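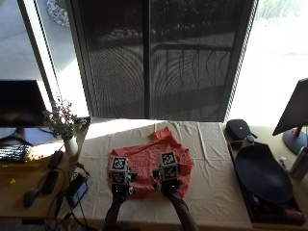

A red one on the table by the windows, mid-fold.

I'm looking for a few people to come and fold clothes with me, and yes, it's paid!

I run the folding table at Rostberg, a small secondhand clothing workroom, and we have far more clothes than hands right now. We took in 400 pieces from the Walletari closet sale and they're still sitting in bags along my back wall. Shirts, sweaters, kids' stuff, a surprising number of bathrobes. All of it needs to be laid out, smoothed, folded and stacked so it can go out to the shop on Grava Street before the June sale (June sounds far off until you see the bags).

What you'd be doing: you stand at a table with a cloth over it, take a piece from the bag, spread it flat, tuck in the sleeves and fold it to our shelf size. Then you do the next one. Some things behave and some don't — anything stretchy with a wide body will slide around and bunch up on one side, and hoods are their own little project. I'll show you how I do them, and if your way is better I'll steal it.

You don't need experience. I'd like you to be okay with standing for a couple of hours and fine with repeating yourself, and please be kind to other people's old clothes. If you're left-handed, please come too, I'd love to see how you handle button-downs. You do need to be 18 or over.

Sessions are two hours, and I have 13 of them to fill. You can sign up for one or for a bunch. Pay is $40 a session, handed over at the end, and you get first pick from the Siriwan rack, where we put nice things with a missing button or a tiny snag. There's tea and a kettle. The tables are near big windows, so bring layers, because the sun comes right in on clear mornings and then it's gone again.

Please wear something without dangly sleeves and leave rings and bracelets at home if you can — they catch on knits, and I've ruined one good cardigan that way already.

To sign up, drop a note in the box at the Grava Street shop or use the contact form on this page. Tell me which mornings or afternoons work, how many sessions you'd want, and whether stairs are a problem (we're one flight up, no elevator, but I also have sorting work at the shop on the ground floor).

Posted 13 Jan 2021. I'll write back to everyone, just give me a few days!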